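Shared kitchen and prep area, self-inspection checklist
Novusdale, Brophy unit
Filled in by: Éabha Dunne
Round: October, started just after 9 in the morning

Mark each line Yes, No or N/A. Comments are meant to be read, so I have written some.

SECTION A: FLOORS AND WAYS THROUGH

A1. Walkways clear of boxes, bags and crates. Yes
A2. Floor clean and free of grease. Yes
Comment: Yes on the day. The form gives me one box for the whole month, and a floor doesn't stay clean for a month because I ticked something.
A3. Non-slip mat in place at the sink. No
Comment: Same answer as last time. The replacement was "on order from Brirnum" then and is "on order from Brirnum" now. I'd like to see the order.
A4. Exit door opens fully from inside. Yes
A5. Lighting adequate at all work points. Yes
Comment: Bright enough over the table, less so by the dry store. "Adequate" isn't defined anywhere in the notes and I have asked twice.

SECTION B: PLATES, BOWLS AND SERVING WARE

B1. No chips, cracks or crazing. See comment
B2. No loose or flaking coating on food surfaces. See comment
B3. Items stored dry and off the floor. Yes
B4. Damaged items removed and written in the book. No
Comment: The book has a page for this with two entries, both in my handwriting. Either everybody else is very careful or they are putting chipped bowls back on the shelf.

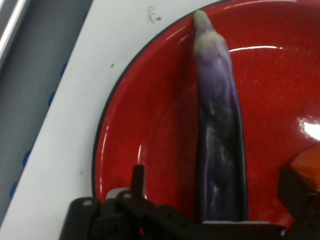
The guidance for B1 and B2 says to inspect "under normal room lighting", and I don't believe that works for shiny ware. A hairline crack hides very nicely under a bright reflection. Take the red plate with the dark rim: there is a hard white glare near the edge and a curved one further in, beside the pale tip of the aubergine, and I wouldn't sign for the surface underneath either of them on a look from one side. The fine speckling near the rim could be the finish or could be wear. My answer is to tilt each piece, turn it, and run a dry thumb round the edge. It takes longer. Candine's own instructions for this form allow "a brief visual check", which tells you how much time they think it deserves.

B5. Matching ware kept together. N/A
Comment: Why is this on a safety checklist? Left over from the old catering form, I suspect. Please take it off.

SECTION C: FRESH PRODUCE

C1. Produce washed before preparation. Not confirmed
Comment: I didn't watch anyone wash anything, so I'm not ticking it. Being told "we always do" isn't an inspection.
C2. Soft, mouldy or badly wrinkled items set aside. See comment
Comment: The word "badly" is carrying a lot here. Slight wrinkling on an aubergine skin doesn't bother me by itself. I would want to press it and cut it before deciding, and the form gives no box for "pressed it". Last year 46 items were written off across the units under this line and I'd bet a fair share were perfectly good.
C3. Root vegetables free of soil. Yes
C4. Cut produce covered and dated. No
Comment: Covered, yes. Dated, no. There is a roll of labels in the drawer and a pen tied to the drawer, so I can't think what else we could supply.
C5. Play food and display food kept apart from real food. Not confirmed
Comment: This was added after the open morning. Good idea, poor wording. "Apart" could mean a different room or a different end of the shelf. I have asked for a lidded box with a name on it.

SECTION D: WORK SURFACES

D1. Surface smooth, sound and easy to clean. Partly
D2. Surface free of marks and residue before food goes on it. No
D3. Food placed on a plate, board or tray and not straight on the table. No
D4. Nothing hanging over the table edge where it can catch or be pulled. No

Four lines, and not one clean yes. The usual reply is that the marks on the white table are "only scuffs". Perhaps they are. I can't tell a scuff from a dried splash by looking, and neither can the person telling me so.

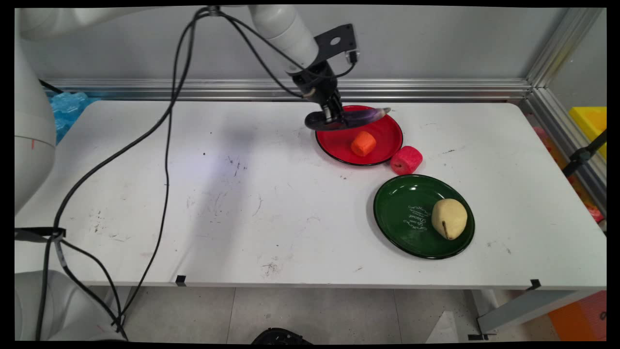 What I would like is a simple rule: wipe first, then look. If the mark goes, it was dirt and D2 was a No. If it stays, it belongs under D1 and somebody decides whether the top can be scrubbed back or needs replacing. At present both end up in the same comments box and get answered with "noted". The table was priced for replacement once, at 523 for the top alone, and that sheet of paper went the way of the sink mat.

On D3, I was told the plates are right there and people use them for nearly everything. "Nearly" is the bit I am inspecting. A pear on a plate and the next thing straight on the tabletop is still a No, however close together they are.

On D4, cables are cables. If they run across the top and drop off the front, they want gathering up and taking down one side. The same goes for tea towels and apron strings. I have no strong view on what clip is used as long as it gets used.

SECTION E: PAPERWORK

E1. Previous round's actions closed. No
Comment: Of the actions I raised, the only one marked closed is the light bulb, and I changed that myself.
E2. Cleaning sheet signed daily. Yes
Comment: Signed daily, in the same pen, with the same slope to the writing — I make no accusation, but I'd like the sheet kept on the wall and not in the office.
E3. Unit score entered. Yes
Comment: We are told that Novusdale as a whole scored 2,052 points against a target of 2,000. I have asked how a missing mat, an undated tub and a marked table fit into a score above target. The answer was that partly-met lines count as met. In that case please treat my "Partly" at D1 as a No.

ACTIONS

1. Sink mat: show me the order or buy one locally.
2. Tilt-and-turn check for all glazed or shiny ware, written into B1.
3. Date labels on cut produce.
4. Lidded, named box for play food.
5. Wipe-first rule for the white table, then a decision on the top.
6. Cables gathered and run down one side.
7. Remove B5.

Signed: É. Dunne
Finished 11.40. Copy to the office, copy on the wall, and I've kept one.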